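Gamcombe Garment Reuse Project
Minutes of the Steering Group meeting
Mar 13, 2023

1. Minutes of the previous meeting
The minutes of the December meeting were approved with one correction. Under item 4, "Vikier" should read "Maillard" as the supplier of the storage bins.

2. Intake and sorting
The group received the intake report. A total of 1,899 garments were logged since the last meeting, of which 675 remain to be folded and labeled. The backlog is mainly outerwear and long-sleeved items. Members noted that the Ploltia delivery arrived in mixed sacks - contrary to the agreement - and the Secretary was asked to write to Ploltia on the matter.

3. Folding and flattening
The group discussed the written procedure for laying out garments before folding. It was agreed that the present wording, "smooth the item flat," is too brief. Lightweight fabrics tend to hold their creases, and sleeves and cuffs bunch up when an item is pulled from one end only.
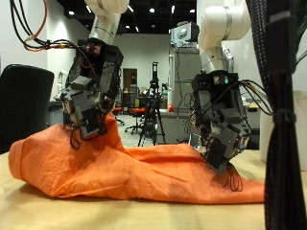 The revised procedure will require each garment to be laid lengthwise on the table, opened out at the sleeves and cuffs, and smoothed from the middle toward both ends. Folding is to start only when the item lies flat. Items that cannot be flattened by hand will be set aside for pressing.

A proposal to cover the wooden tabletops with felt was considered and not adopted. Members felt that cloth slides more easily on the bare surface.

Agreed: the revised wording to be circulated within 5 working days.

4. Room matters
Tables are to be cleared at the end of each session and chairs returned to their places. Two requests for additional shelving were received. One was approved - the other was deferred until the Vikier quotation is in hand.

5. Any other business
The label stock is low. Reorder approved.

The meeting was adjourned. The date of the next meeting will be circulated with the revised procedure.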